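Altotska household clutter survey, README

Over 900 replies, gathered by post in April. 475 survive cleaning. I would not lean on them too hard.

Each row is one home. The column "unused" is the number of things the person says they have not touched in a year, and people are poor judges of that. Most answers end in a zero. Treat it as a mood. 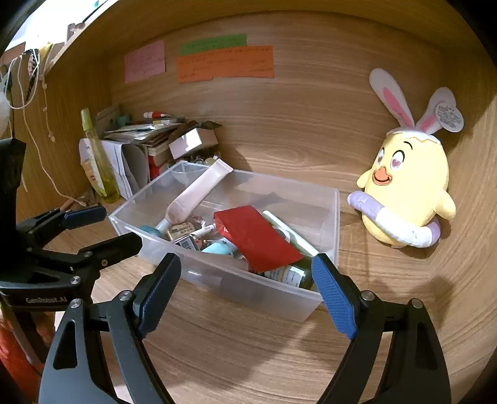
The column "room" was typed in freehand, so "study", "box room" and "office" may all be the same place. Renata Sobczak merged the obvious ones. I left the rest alone.

Known problems:
Teltance is over-represented (400 of the forms went there).
Blank means either none or skipped.
Version 3 drops the "regret" score, which never made sense to me.

Please don't quote averages from this.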